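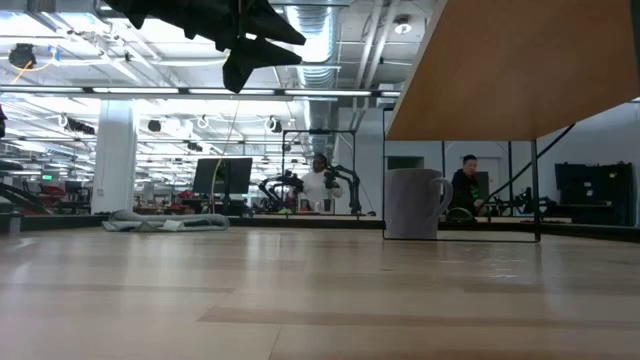

Last changed: 16 Sep 2023

Evening Hours at the Heitmann Branch Library: Who Comes and What They Use
Project report, Community Information course
Pierina Santoro and Kiros Admasu
Advisor: Gunther Kettler

1. Background

The Heitmann branch is the smaller of the two public libraries in Vosila. Until last winter it closed at five on weekdays. In January the town began a trial of later closing on two evenings a week, with the doors open until eight. The branch manager, Vangelis Dimitriou, asked our course whether students could look at how the added hours were being used. We took this on as our spring project.

The main question was simple: are the evening visitors people who used to come in the afternoon, or are they new? A second question came up during the work, which was whether the programs held in the evening bring people to the shelves or only to the meeting room.

2. What we did

We visited the branch on 15 evenings between the start of the trial and the end of the semester. On each visit one of us sat near the front desk and the other near the meeting room. We kept a tally sheet with columns for adults, teens, children, and people who came for a program. We did not write down names.

We also handed out a one-page questionnaire. It asked how the person got to the library, whether they had visited before the trial, what they came for, and which closing time they would prefer. 30 people filled it out and gave it back. The form was in English only at first. Kiros translated it into Amharic after the second week, and a Spanish version was made by the desk staff.

Checkout records were not open to us for privacy reasons. The desk gave us totals by hour, with no titles and no card numbers, taken from Roneo, the catalog program the two branches share.

3. Results

Of the 30 people who answered, 8 had never been in the branch before the later hours began. Most of the others had come in the afternoon or on weekends. Several wrote that they still did, and that the evening was an extra visit.

The most common reason for coming was to pick up a book on hold. After that came using the computers, then sitting somewhere quiet. Teens were mostly there for homework and left before seven. Families with small children came early in the evening, right after five, and the children's corner was empty for the last hour on nearly every visit.

Program nights were different. The film evenings filled the meeting room, but few of the people who came for a film walked into the main room afterward. The genealogy help desk worked the other way. People asked a question there, went to the local history shelves, and often stayed until closing. Mattes Kohlhase, who runs the help desk, told us that most of his questions are about the old Fudska mill and the families who worked there. The mill payroll books are kept at the branch and cannot be checked out, so anyone who wants to see them has to come in while the doors are open. For people with day jobs the evenings are the only weekday choice.

Hourly checkouts were highest between five and six. They dropped after that and stayed low until a small rise just before closing.

4. Problems

The tally sheets from the first two visits did not match each other. We had not agreed on how to count someone who left and came back — a person who went out to the parking lot for a phone call was counted twice by one of us. We left those two evenings out of the hourly comparison and kept them for the questionnaire only.

The questionnaire reached people who had time to stop. Anyone who ran in for a hold and ran out again is probably missing from the answers. We also asked about the preferred closing time without offering "no opinion," and some people left that line blank.

Snow closed the branch early once. We did not replace that visit.

5. Recommendations

We suggest keeping both evenings. If the budget allows only one, it should be the evening with the genealogy help desk, as that one showed the most use of the collection. Story time could be moved to right after five, when families are already in the building. Film visitors could be offered a cart of related books outside the meeting room door — the staff said they had a spare cart.

A sign with the evening hours should be put at the bus stop. Three people told us they learned of the new hours only because they saw the lights on.

6. Thanks

We thank Vangelis Dimitriou and the desk staff for the hourly totals and for the use of the back table. The tally sheets and blank questionnaires in all three languages are in the course binder and can be copied. A short version of this report was given to the library board.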